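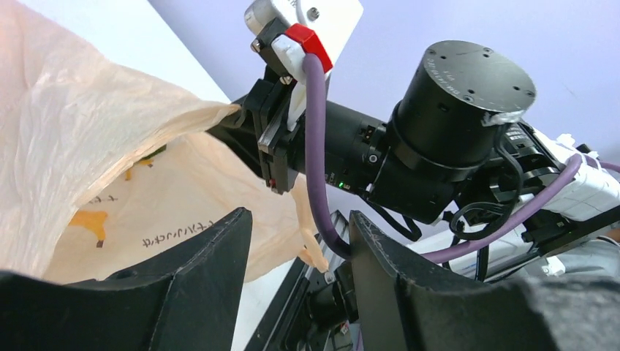 Week 6 handout: Evaluating a commercial two-arm kit
Thin film and bag handling

Read before Thursday's lab. Bring a printed copy, as the bench computers are locked to the vendor software during the session.

1. What is under review

The Trarnari bench kit is sold as a package: two arms, parallel grippers, a wrist camera for each arm, and a licence for Meltent, the vendor's recording and playback software. The college has it on trial until the end of August. Your job in this unit is to write the kind of review a purchasing officer could use. Marks are given for evidence. A claim copied from the brochure with no trial behind it earns nothing.

The comparison kit is the Iko single-arm unit from Week 4. Keep your notes from that lab, because Section 5 asks for them again.

2. Why a plastic bag

Rigid blocks tell you very little about a gripper. Most kits on the market will move a block from one tray to another all day. A thin printed bag has no fixed shape, it folds over itself, and the opening moves whenever an arm touches it. Translucent film is also hard on cameras. Printing on the far side shows through, and edges are easily confused with creases.

One arm can hold the top edge of the bag while the other works near the mouth. That gives you two grips to assess, and they should be scored separately. A good hold on the edge does not make up for a poor approach by the second arm.

3. Points to check

Finger shape. Fingers with angled inner faces behave differently on film than flat plates do. Note which face makes contact, and whether the film slides, tears or bunches.

Wrist camera view. Your own fingers take up the bottom of the view. Record how much of the bag mouth is still visible at the moment of closing. If the bag billows toward the lens, write that down too.

Cable routing. The camera cables on this kit are thick and run outside the arm. Watch for a loop catching on the other arm, on the bag, or on the bench rail. The brochure does not mention cable clearance at all, so this is a fair place to lose the product points.

Arm-to-arm clearance. The motor housings are large for the reach. Find the closest safe working distance and state how you measured it.

4. Procedure

Work in pairs. One person operates, the other records, then swap after the first block of trials.

Run 29 trials with the bag supplied and 29 with a bag of your own choosing. Reset the bag by hand each time. Use the same starting grip for every trial in a block.

Score each trial 2 for open and held, 1 for held only, 0 for dropped or torn. The best possible score for one block is 58. A group last year reported 59, so check your addition.

Convert to a mark out of 100 before you hand it in.

5. Write-up

Two pages. Include your score table, a paragraph on cables and clearance, and a comparison with the Iko results. Finish with a recommendation: buy, do not buy, or extend the trial - and state the price at which your answer would change.

The Tierney reading on deformable objects is on the course page. Only the first half is needed for this unit.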